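Wallpaper in the Terraces: What Tenants and Owners Keep on Their Walls in Niltcombe

Project report, Housing and Interiors module
Stela Costache, Virgil Sandu, Cristóvão Abreu
November 2019

1. What we wanted to find out

The terraces on the north side of Niltcombe were built for workers at the Trornville mill. There are 507 houses. Most have two rooms downstairs, two upstairs and a kitchen added at the back. When they were first let, the mill paid for the front room to be papered and the tenant paid for the rest. A few of the old rent books in the town library mention this, with the price of paper by the roll and a note of who did the hanging.

We wanted to know what is on the walls now. Our tutor, Florin Tudose, suggested we limit ourselves to three questions. How many households still have patterned paper in at least one room? Who chose it? When it comes off, what is found underneath?

We began with the idea that patterned paper would be found mainly with older owners and that rented houses would be painted white or cream. The first part was mostly wrong and the second part mostly right.

2. How we did it

In September we put a one-page questionnaire through the door of every house in the terraces. It asked whether the home was owned or rented, which rooms had wallpaper, whether the paper was plain, textured or patterned, and who had put it up. There was a space at the bottom for anything else people wanted to say, and this turned out to be the most useful part of the sheet. We got 297 back. That is a better return than we hoped for, and we think it helped that the box for completed forms was on the counter of the corner shop and did not need a stamp.

From the people who ticked the box to say we could call, we visited 27 houses. At each one we asked to see the papered rooms and wrote down the type of pattern, the size of the repeat, the main colours and the condition at the joins, corners and skirting. We also asked what people knew about earlier papers. If there was a loose edge and the household agreed, we looked at what was under it. We did not peel anything that was still stuck down.

Cristóvão drew up the recording sheet. The first version had a column for "style" and we dropped it after two visits, when we found that each of us was filling it in differently. What Stela called cottage, Virgil called Victorian. After that we described only what was printed on the paper: flowers, leaves, stripes, dots, shapes, pictures. Flowers were then split into large (a bloom wider than a hand) and small (anything less).

3. What we found in the questionnaires

A little over half of the households that answered have patterned paper somewhere. In owned homes the bedroom is the most common place for it, followed by the front room. In rented homes it is the hall and stairs, and in nearly every case the tenant said it had been there when they moved in.

Very few tenants had put up paper themselves. The reason given most often was the tenancy agreement. Several wrote that they had been told they could paint as long as they painted it back, but that nothing was to be pasted. One said she had used a peel-off paper in a child's room and that the landlord had not noticed at the last inspection. We have not said which street.

Age made less difference than we expected. Many of the newest patterned papers were in houses bought in the last few years by people in their twenties and thirties, who had usually done a single wall. The older owners were more likely to have all four walls covered, often with a textured paper that had been painted over many times. These are the papers people want rid of. The word "woodchip" came up in the free comments more than any other, and it was never praised.

The feature wall was something we had not planned for. Our form asked only whether a room was papered, and people with one papered wall did not know what to tick. Some ticked yes and some left it blank and explained at the bottom. If we did this again we would ask how many walls.

4. What we found on the visits

Small flower patterns were the most common kind we recorded. They were found in front rooms, back bedrooms, stairwells and one pantry. Most were on a pale ground with the flowers printed darker, in clusters or scattered singly, sometimes with dots in between. Blues and greys outnumbered pinks.

There are practical reasons for this as well as taste. A small repeat wastes less paper, as the person hanging it does not have to cut so much off each length to get the pattern to meet. In the terraces no wall is straight. The chimney breasts lean, the ceilings drop towards the back, and the alcoves on either side of the fireplace are seldom the same width. A large pattern shows all of this. A stripe shows it worst, and the one striped room we saw had been hung by a professional who had told the owner beforehand that it would look wrong at the corner, and it did.

Corners were where we saw most of the damage. Paper folded round an inside corner in one piece tends to pull away as the wall moves, and leaves a hollow that tears if it is knocked. The advice in the trade manual we used, an old edition from the college library, is to cut the length so that only a narrow strip turns the corner and to start the next piece over it with a fresh plumb line. In most rooms this had not been done. In one of the best-kept rooms we saw, the owner had left the paper short at each corner and covered the gap with a thin painted bead. She said her father did it that way.

Damp was a problem in the kitchens and on the chimney breasts. Where a fireplace had been blocked without a vent, the paper had a brown mark in nearly the same place in every house, a little above where the mantel would have been. We learned to look for it as soon as we came in.

5. Underneath

We were able to look beneath loose edges in six houses. In the worst case we had a thick pad of layers that had come away from the plaster together. Virgil soaked a fallen piece in warm water at college, with the owner's permission, and separated it on a sheet of glass. The top layer was a painted textured paper. Below it were two geometric patterns in brown and orange, then a plain cream, then a trellis with leaves, and at the bottom a small sprig on a grey ground, very thin and easily torn. We think the sprig may be one of the papers the mill paid for, but we have nothing to compare it with. The rent books give prices and no descriptions.

In two of the other houses the bottom layer was also a small flower, though not the same one. The remaining houses had distemper straight on the plaster, in a green that comes off on the fingers.

It was common for people to tell us about layers that had already gone. Several owners had kept a scrap in a drawer or an envelope. One had written the date and the room on the plaster in pencil before papering over it, and had found the previous owner's note when he did so. We have included a photocopy of his own note in the appendix, but with the name covered.

6. Two papers people can still buy

Both of the shops we asked in town sell mostly paste-the-wall paper, where the adhesive goes on the wall and the dry length is hung on to it. The two ranges mentioned most by households were Pelto and Toma. We bought a roll of each and hung a length in the workshop, turning each round an inside corner and an outside corner on a test board.

Pelto is the heavier of the two. It covered the filler marks on our board well but was stiff at the inside corner and had to be cut. Toma was lighter and went round both corners without trouble. It also creased when Stela tried to slide it to meet the pattern, and the crease did not come out. Anyone hanging it for the first time would be wise to buy a spare roll from the same batch. We did not test either for washing or for fading, as there was no time left in the term.

7. Problems with the project

People who like their wallpaper are more likely to fill in a form about wallpaper, so our share for patterned paper may be too high. The visits are more uneven still. Only a handful were to rented homes, and in those the tenant could rarely tell us who had chosen anything. We wrote to the letting agent with the most houses in the terraces and had no reply.

We also lost one day's recording sheets on the bus. We went back to those houses and everyone was kind about it, but the second set of notes is shorter than the first.

8. What could be done next

The library has said it would take a sample book if someone made one. This would need a scrap from each house, a photograph of the room and a line or two from the household. Someone would need to ask the owners again, as the permission we had was only for this report. The Trornville mill papers have been boxed up since the building closed, and there may be bills from the paper supplier among them. We asked to see them too late.

The draft was pinned up in the library entrance for a fortnight with a sheet for remarks.

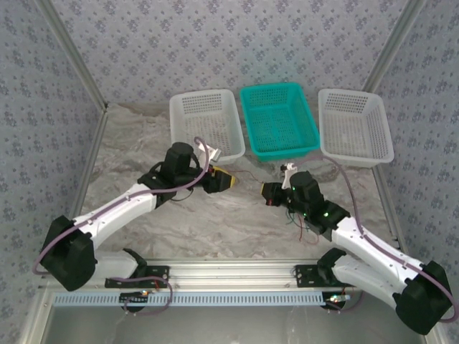
Silvan Ortner wrote on the sheet that his grandmother's front room had a small blue sprig until the ceiling came down, and that she always called it the mill paper. He has a piece of it lining a drawer and would bring it in for comparison with the bottom layer in section 5. He also thought we were unfair to woodchip. It had held the plaster up in his back bedroom for years, he said, and he was not going to be the one to find out what happened when it came off.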